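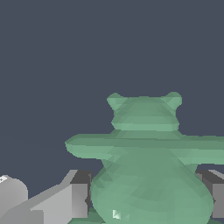
Rivarow now has a pre-grasp correction step, and I have enough numbers on it to write them down. The change is small. The policy used to pick a grasp pose from the first observation and execute it open loop. It now stops at a standoff height, re-estimates the object pose from the close view, corrects x, y and yaw, and only then descends.

The evaluation set is the same one I used for the November post: 1,142 simulated episodes, single object, plain background, randomized pose and yaw. A success is a lift held until the end of the episode. Without correction the policy completes 659 of them. With correction it completes 838. Same seeds, same object poses, same controller gains.

The bear is the object I look at when something is off. It has limbs sticking out at the top and bottom of a fat torso, so most antipodal grasp candidates land on an arm or a leg. Those score well on surface normals and then slip or spin during the lift. The torso grasp scores lower but survives.
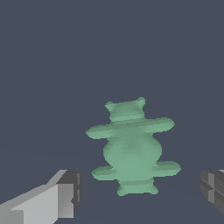 Bear between the fingers, no contact yet. The gap to the right finger is smaller than the gap to the left.

That asymmetry is what the correction is supposed to remove. If the fingers close with an offset, one side makes contact first and pushes the object until the other side catches up. For a box this is mostly harmless. For the bear, the push often goes through a limb and turns into a yaw error, and the second finger arrives at something other than the surface it planned for.

The correction network is the Yakubu encoder with a new head, three outputs, trained for 300 epochs on offsets sampled at the standoff pose. I froze the encoder at first. Unfreezing the last block made a visible difference on yaw and almost none on x and y.
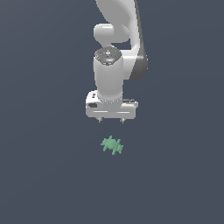
I also tried running the correction continuously during the descent. It was worse. The estimate gets noisy once the object fills most of the close view, and the controller chases the noise. One correction at a fixed height is less elegant and more stable – I am keeping it.

Quang Lại suggested replacing the fixed standoff with one scaled to the object's bounding box. I have it on a branch in Ramunach but haven't run the full set. My guess is that it helps flat objects and does nothing for the bear.

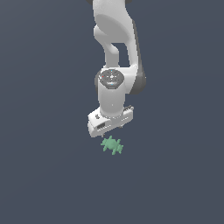 Height error is the next problem. The correction head does not touch z, so whatever depth error exists at the standoff goes straight into the grasp. Judging it by eye from the outside view doesn't work either: the bear's upper edge almost meets the tip of the left finger in the render, and with no visible shadow or floor line there is little to say how much vertical clearance that is. I log the simulator's fingertip distance for this and ignore the picture. A learned z output would need the same ground truth, so the data is already there.

The remaining failures are not sorted yet. I have started tagging them by first contact (torso, limb, head, none) using the Arik log viewer, which drops contact events when two fall in the same simulation step. That has to be fixed before the tags mean anything. Config files and the seed list are in the repo under the same names as last time; the only new flag is the standoff height.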